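Home Help Boards > Furniture and Surfaces > Tables and Desks

White tabletop with a matte finish has gone gray and blotchy. Clean it, sand it, or paint over it?

Posted by plainoatmeal

Hello everybody, I've been reading this board for a long while and finally have something to ask. I have a big flat white table that I use for pretty much everything: sewing, wrapping packages, paying bills, and the occasional jigsaw puzzle when my sister comes to stay. It came from a Prendano outlet that was closing down one of its showrooms, so there was no box, no leaflet, and no one at the register who could tell me what the top was made of. The top is white and kind of dull, with no shine to it at all, and around the sides there's a thin strip of pale wood where the edge of the board shows.

For the first year it looked lovely. Then over the winter I started noticing gray areas, mostly where I sit and rest my arms. Some days I think it looks terrible and some days I walk in with my coffee and can't see a thing wrong with it, which makes me feel a little crazy. I've wiped it down with dish soap and warm water. I've also gone at one corner with one of those white eraser sponges, and now that corner looks a bit shinier than the rest, so I stopped right there and put a plant on it.

What I'd like to know is:

Is the gray dirt, or wear, or something in the finish?

Did I ruin the corner with the sponge?

If I do end up painting it, can I just roll on some white paint, or do I have to take the old finish off first?

And is there something I should be doing for the wood edge? It feels dry to me, and there's one place near the left front leg where it catches on my sleeve.

I don't mind putting in a Sunday on it, but I can't be without the table for very long. It's the only big one I've got. Thank you for reading all this, I know I go on.

3 replies

bluegingham
Member, 3,000 points

Oh, I could have written this post myself! I have two white tables and a white desk, and I've been through just about every stage of grief with them, so please take the plant off that corner and don't be too hard on yourself.

First things first, before you buy anything. You said some days it looks terrible and some days it looks fine. That tells me at least part of your gray is light and not dirt. A matte white top is a funny thing. A shiny one bounces the window back at you and you look right past the surface, but a dull one picks up every soft shadow in the room, and if it isn't perfectly even (most aren't) it will look a shade grayer wherever the light falls off. My desk looks bright in the middle and dingy toward the front every single afternoon, and at ten in the morning it's as white as milk. I scrubbed that poor desk for weeks before I caught on.

So try this. Take a plain sheet of white printer paper and lay it down on the gray place, then slide it slowly over to the bright place. If the paper seems to go gray along with the table, you're looking at shadow. If the paper stays clean looking and the table next to it is plainly darker, then it's grime or wear. Do it once in daylight and once at night with the lamp on. I like to mark the edges of the gray patch with little bits of painter's tape the first time, so that I'm checking the same place the second time and not fooling myself.

If it does turn out to be grime, and where you rest your arms I'd bet a little of it is, here is what I do:

Clear the whole top off. All of it, even the things you think you can work around. You can't.

Dust it with a dry soft cloth. If you skip this you end up making a thin gray mud and rubbing it into the finish, and then you're worse off than before.

Mix a small squirt of dish soap in a bowl of warm water, wring the cloth out until it hardly drips, and wipe in long strokes the full length of the table. Short circles leave circles.

Rinse with a second cloth and plain water. People leave this out and then wonder why the table gets dirty again so fast. Soap left behind is sticky, and your sleeves do the rest.

Dry it right away with an old towel.

If there's still a shadow of something left after that, a little baking soda mixed with water into a loose paste, patted on and left for 5 minutes, will often lift skin oil. Pat it, please don't scrub. Try it first in a spot where you won't mind. I used to swear by the Starness surface cream for this, but they seem to have changed it, and the last bottle left a film that took me half a day to get off, so I've gone back to the baking soda.

Now, your corner. Those eraser sponges are really a very fine sandpaper in disguise. On a dull finish they polish down the tiny bumps that make it dull, and you get a shiny patch. It's not dirty and it's not broken, but it won't wash off either. Mine got less noticeable with a year or so of ordinary use. You could even it out by doing the whole top the same way, but that's a lot of sponges and a sore shoulder, and I wouldn't.

Come back and tell us how the paper test goes!

thirdcoat
Member

just paint it. scuff sand, prime, two coats, done in a weekend. i did mine with leftover wall paint and its fine, stuff sticks to it a little in summer

fimdaleporch
Longtime member, Woodwork and Finishes

I agree with nearly everything bluegingham wrote, and I'd hold off on wall paint for the very reason thirdcoat mentions. Wall paint isn't meant to have things set down on it, and a sewing machine left in place for a week in July may take some of the paint along with it when you pick it up. If you paint, get a cabinet and trim enamel. I've had good luck with the Chaudhry one in satin, although the small hardware store out here in Fimdale only carries it by the quart and I have to ask them to dig it out of the back.

But let's talk about the edge first, as I think it may matter more than the gray. When you have a white face on a board with a thin pale edge showing, the edge is usually where trouble gets in.

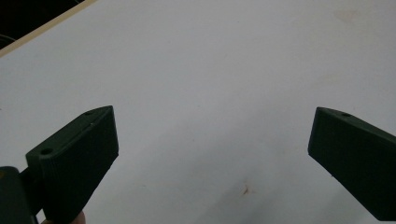
Water runs off the top, sits on that little strip, and soaks in along the seam, and after enough rounds of it the board swells and the white face starts to lift. So run your fingertip slowly all the way around, right where the white meets the wood. You're feeling for a ridge or a soft place. If it's smooth and tight, good. The place that catches your sleeve is probably just raised grain or a small splinter, and that's easy to fix.

Put painter's tape on the white face right up to the line, so you don't scratch it. Then take a small piece of 220 grit paper folded around something flat (I use an old domino) and go along the strip lengthwise, lightly, until it no longer grabs at a piece of nylon stocking. Wipe off the dust. After that, rub on a thin coat of a clear water-based finish with a bit of cotton rag, let it dry for as long as the can says, and give it a second one. I'd stay away from oil on a pale edge like yours, as it tends to turn it yellow, and you'd have a warm orange line running around a white table. Maybe you'd like that! My daughter did hers that way on purpose and it looks very nice with her chairs.

About painting the top. You need to find out what you have before anything else. Crawl underneath with a flashlight and look at the underside and at any screw holes that go into it. If it's real wood or plywood with white paint on it, then scuff sanding and a bonding primer will do. If it's a hard plastic sort of sheet glued to a board, you can still paint it, but everything depends on the primer, and I'd do a test patch on the underside and leave it alone for a week, then try to scratch it off with your thumbnail. If it comes up in a curl, you've saved yourself a great deal of heartache.

You also said you can't be without the table for long, and this is where people get into trouble. Enamel will feel dry the next morning, and it is not hard the next morning. I'd give it two weeks of very gentle treatment, with nothing heavy and nothing left sitting overnight. If you can't manage that at this time of year, wait until you can. A table that's a little gray at the front works just as well for wrapping packages.

If it were mine I'd wash it, seal the edge, and live with it until spring. You could also lay a cutting mat where your arms go, and that would take care of most of the wear right there.

plainoatmeal
Original poster

Thank you all so much! I did the paper test this morning and again after supper. The stretch toward the front of the table was nearly all shadow, I can hardly believe it, the paper went gray right along with it. The patch where my arms go was real dirt, and most of it came up with the soap and the second rinse. I had never once rinsed it before. There's a faint mark left that I'll try the baking soda on.

I went around the edge with my finger and it's tight everywhere, so I'll tape it off and do the sanding when I've picked up some 220. I don't have a domino but I do have a wooden ruler, and I'm guessing that would do the same job. I haven't been underneath with the flashlight yet. My knees will need some notice.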